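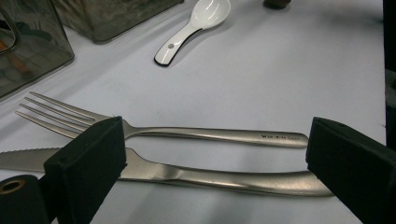 餐叉与餐刀并排置于台面，位于夹持器两指之间，后方为一只白色陶瓷汤匙。（斯卡代克供图）

斯卡代克公布餐具分拣设备采购计划，首批预算覆盖两个厨房

2019年3月8日，团餐运营企业斯卡代克（Skadeck）公布餐具分拣自动化设备的采购计划。计划分两个阶段执行，第一阶段采购手持式夹持器及配套数据采集工具，第二阶段视验收结果决定是否采购固定式机械臂工作站。两个阶段分别立项、分别审批，第一阶段的付款不构成对第二阶段的采购承诺。

第一阶段的设备由菲尔卡坦斯（Firkatance）供货，数量为58套，其中50套投入使用，其余8套作为备机。每套包括两指平行夹持器一台、可更换指垫两副、充电底座一个及运输箱一个。指垫列为耗材，单独编制年度预算，不计入设备原值。

斯卡代克设备规划负责人莱奥波尔多·卡德纳斯（Leopoldo Cárdenas）表示，分拣环节的难点集中在薄而光滑的金属件上。“餐刀和餐叉平放时离台面很近，两件靠在一起时指垫容易同时接触。我们在询价文件中把并排放置的刀叉列为必测工况，供应商须按此报出单件抓取和成对抓取两组数据。”

除金属刀叉外，测试物品清单还包括陶瓷汤匙、塑料餐盒和玻璃杯，合计179种，按材质、长度和手柄截面分类编号。汤匙类单列一组，原因是匙斗与匙柄不在同一平面，夹持位置需要另行标定。清单随询价文件一并发出，供应商可就个别物品提出偏差说明，但不得自行删减。

预算编制方面，斯卡代克将费用分为设备购置、安装与电气改造、人员培训、耗材、维护五项。设备购置按合同价一次性计入资本性支出，维护费自质保期满次月起计入运营支出。厨房现有不锈钢台面和浅色台面均予保留，不因设备进场而更换；台面反光对视觉识别的影响由供应商在方案中说明，并给出照明要求。与食品接触面相邻的部件须可拆卸清洗，相应的拆装工时计入维护费测算。

第三方评估由拉纳辛哈（Ranasinghe）技术咨询公司承担。该公司项目工程师伊希尼奥·帕切科（Higinio Pacheco）介绍，验收采用连续抓取方式，每类物品执行200次，记录成功、滑落、误夹相邻物品及人工干预四种结果。指垫磨损在测试前后各测量一次，数据用于核定更换周期。

“采购方往往先问单台价格，再问更换周期。我们建议把顺序调过来，更换周期确定以后，三年期的总成本才有比较的基础。”帕切科说。

首批设备将部署在威尔伯格（Willberg）园区的两个中央厨房，5月开始到货，随后进行安装和操作人员培训。部署期间，人工分拣岗位的编制和班次保持不变。

第二阶段的技术规格书尚在编写，内容涉及工作站占地尺寸、急停回路、与洗碗线的接口以及软件授权方式。斯卡代克要求软件授权费与硬件报价分列，并注明续费价格的有效期限。第二阶段询价文件将在第一阶段验收报告签署后发出。

关于斯卡代克
斯卡代克为企业园区和学校提供团餐供应及厨房运营服务，业务包括中央厨房管理、餐具清洗与配送。

媒体联络：斯卡代克企业传播部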